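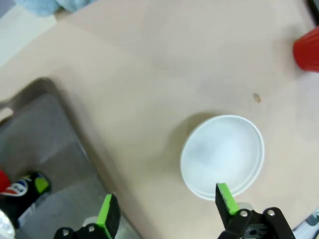 4.2 Timing of the evening meal

The diaries collected in Flisar record 518 evening meals in 76 households. Each entry gives the time the meal began, the time the last person finished, and who was present. Entries that gave only a start time were kept for the analysis of timing and left out of the analysis of length.

Most meals began between half past five and seven. The spread was wider in households where at least one adult worked shifts at the Onadach dairy, where a change of shift at six in the evening split the usual meal hour in two. In these homes the meal was either brought forward to before five or put back until after eight. Very few households kept to the same hour all week when one adult was on lates and another on days.

Children's ages mattered less than we had expected. Families with a child under five ate earlier, but the gap closed once shift work was taken into account. Distance from work had a clearer effect. Adults who came home on the last bus from Bite tended to eat alone, and their meals were short.

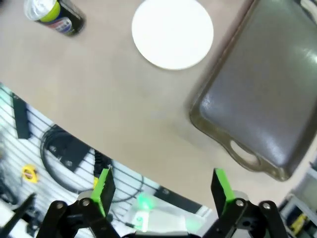

Who decides when the evening meal starts? In most homes the person who cooks decides, and the others fit in. Where two adults took turns at cooking, the hour moved with the cook, and children in these homes gave us less certain answers when asked what time they usually ate.

4.3 Eating together and eating in turn

We counted a meal as shared if at least two people sat down within ten minutes of each other. By this rule 104 of the recorded meals were eaten in turn, with one person finishing before the next began. The rule is a rough one. Several diaries describe a parent who had already eaten but stayed at the table to talk, and we had no column for this. The notes in the margins were typed up separately and are used in section 5.

Meals eaten in turn were more common in winter. They were also more often carried to another room, as was food eaten in front of the television. Everyday pieces such as those in Figure 3 are made for carrying as well as for the table.

Figure 3. Dark grey serving tray with a handle at each end and a red plastic cup on it. 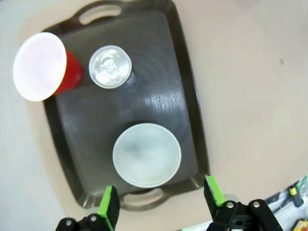 Arūnas Pētersons, commenting on a draft of this section, wrote that ten minutes was too strict for homes with small children, where a parent may sit down a quarter of an hour late and still feel that the family has eaten together. We repeated the count with a limit of twenty minutes. Fewer meals were then classed as eaten in turn, but the difference between shift and day households remained.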